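Setting up a two-arm table for trash sorting: grippers, cables and the daily check

If you have two arms, a table and a pile of garbage, you have the makings of a really fun cell. We built ours at Kereama to practice clearing a table after lunch: dishes stay on a tray at one end, trash goes off the other end. I get asked how we keep it running more than I get asked how we built it, so most of this page is upkeep, with enough setup to make the upkeep make sense.

What you need before you start

Two arms with a parallel gripper on each, a white tabletop, a rimmed tray for the dishes, and something to throw trash into. A cardboard box works fine and so does a plastic bin. You also want a torque driver, a handful of reusable cable ties, lint-free wipes, a paint marker and a printed log sheet. Ours is called Forano for no good reason, and the name has stuck to the whole cell by now.

Step 1. Set the home pose

Start with the arm that isn't working. Ours is the left one. Park it upright at its end of the table with the fingers open and pointing up, well clear of the middle. Save that pose under a name you will recognize in a hurry (we use KISELL_HOME) and make every program start and finish there. If your arms can reach each other, and ours certainly can, this one habit will spare you more grief than any software check.

Step 2. Route the cables with the arm moving

Don't tie anything down yet! Put the arm in its home pose, leave a generous loop at each joint, and then jog it slowly to the furthest point you plan to use. Watch the loop the whole way. It should open and close like a lazy spring and never go flat. Then roll the wrist to both ends of the range your program uses and watch again. Tie it only when you've seen the worst case, and leave the ties loose enough that the cable can slide a little.

A cable that hangs off the underside of an arm needs a second look with the gripper low over the table. If it touches the tabletop there, it will sweep your trash onto the floor sooner or later.

Step 3. Teach the can first

Cans are wonderful to begin with. They're light, they're cheap, and an uncrushed one always has the same diameter. Lay one on its side in the middle of the table, come in slowly, and close at the lowest force setting that still holds. Lift a little, wait 2 seconds, set it down.

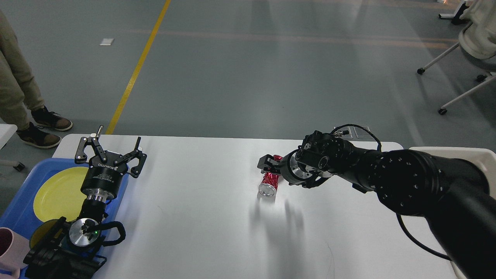
Once that's repeatable, save the approach height and the finger opening as separate values. I used to bake both into one saved point and had to reteach everything each time I changed fingertips. Separate values mean you change one number and get on with your day.

After the plain can, crush one and try again. The grip width is anyone's guess now, so close until contact and let the gripper report where it stopped. Write that number on the log sheet. Our log is up to 331 entries and I still enjoy reading it, which may say something about me.

Step 4. Move on to paper cups

Cups are where the tuning gets interesting. A standing cup wants a straight descent with the fingers open wider than you think they need to be. Stop the descent at the rim, check your alignment from the side, then close. Set the speed low for the last stretch - a cup weighs next to nothing and the lightest nudge will tip it.

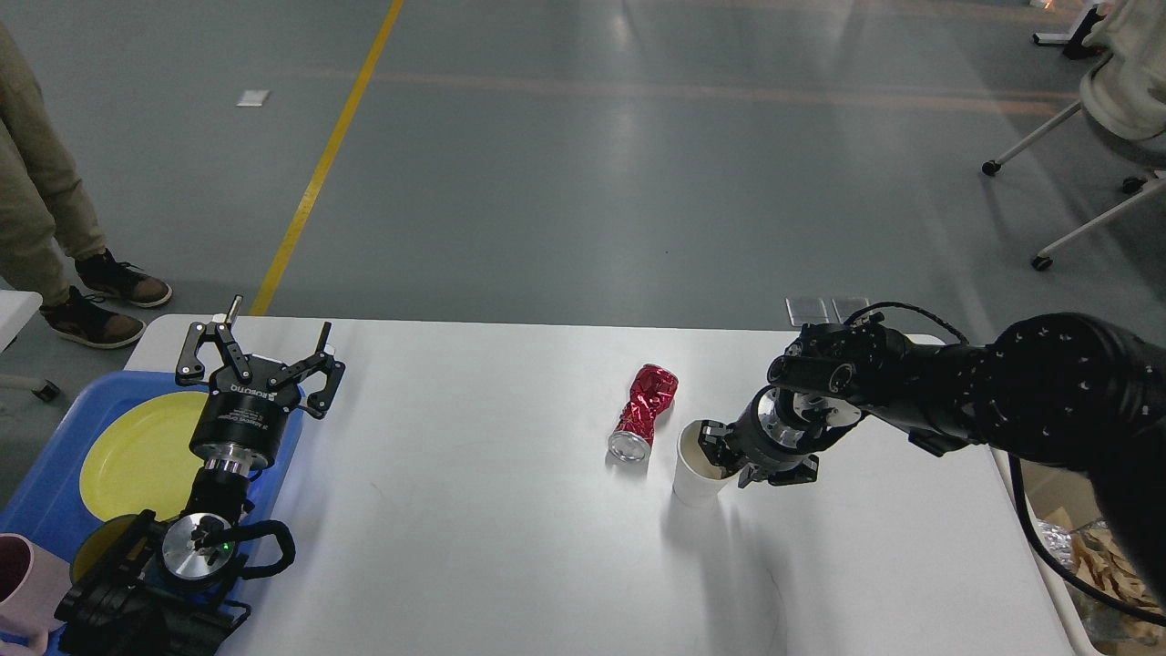
Written by the Dredska workshop desk
Updated October 18, 2025

If you get a fold in the rim every time, your force is too high. If the cup slips out on the lift, go a touch lower on the wall before you add force. Change one thing per try, please. I know it's tempting to change both.

Step 5. Build up to the full mess

Add items one at a time until you have cans, tipped cups, balled-up paper and foil all out together. Foil is the one I love to hate: it's shiny, it never has the same shape twice, and it squashes under the fingers. Give it a wider opening and a slow close.
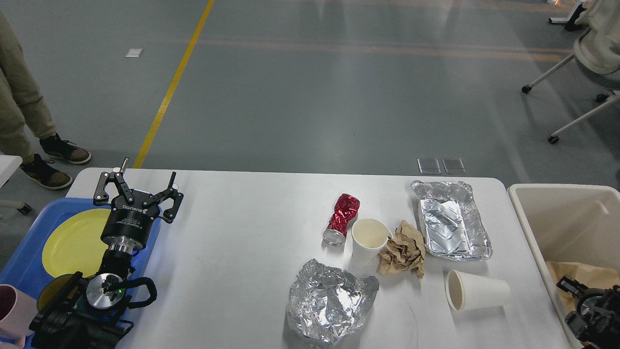

Keep a fixed order for the first full runs. Ours works from the trash end inward, so the arm is never reaching over a pile to get at something behind it.

The daily check

Before power-up, wipe the fingertips and look for nicks. Run a fingertip along each cable loop and feel for flat spots. Check the paint marks across the flange screws; if a mark no longer lines up, retorque that screw and make a new mark.

After power-up, look at the status light on each arm, send both to home, and open and close each gripper three times with nothing in it. Listen while you do this. A healthy gripper sounds the same on every stroke.

Every 2,000 cycles, take the gripper off at the flange, clean both mating faces and refit it. We did our last one in September. Allow 34 minutes if you have the right driver to hand, and rerun the can from Step 3 before you put the cell back to work.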